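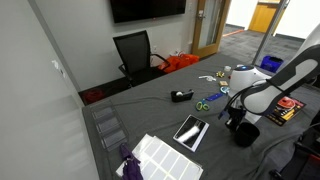
Asabe Ibrahim

Why do cups get sweaty?

Pour yourself a glass of cold water on a hot day and leave it alone for a while. Go and annoy your brother. When you come back, the outside of the glass will be covered in little drops, and there will be a puddle underneath. Somebody will ask why you didn't use a coaster.

Glasses don't leak (if yours does, stop reading and get a towel). So how did water get on the outside when you put it on the inside?

It came from the air. Air always has some water in it, even in a room that feels perfectly dry. You can't see this water because it has turned into a gas called water vapour. It drifts about between all the other bits of air, minding its own business.

Warm air can hold a lot of water vapour. Cold air can't hold nearly as much. When warm air bumps into your cold glass it cools down, and some of its vapour has to turn back into liquid. It does this on the nearest cold thing, and the nearest cold thing is your drink. Scientists call this condensation. Grown-ups call it "that ring on the good table."

Test it yourself

You may not believe me, and that's fair. When I explained this to my neighbour Do-yoon Bae, who was seven, he told me the water was obviously climbing over the top when we weren't looking. So we put food colouring in the glass. We used blue, and far too much of it.

You will need a glass, cold water, ice cubes and food colouring. Fill the glass most of the way, add the ice and a few drops of colour, and wipe the outside dry. Wait 3 minutes, or longer if the day is cool. Then rub the outside with a white tissue.

If the water had come through the glass or over the top, the tissue would turn blue. Ours stayed white. Do-yoon said the tissue was probably broken and asked for another one.

Where else does it happen?

Once you start looking, condensation is all over the place. It fogs up the bathroom mirror after your shower. It makes grass soggy in the morning, and then it's called dew. It turns glasses white when the person wearing them walks in from the cold, which is funny every time, unless they're your glasses.

Clouds are made this way too. High up, where the air is cold, vapour condenses onto tiny specks of dust, and billions of those droplets together make a cloud. Last October I sat through a whole soccer game in Vustthorpe with one of them resting on the field. We lost, I think. It was hard to tell.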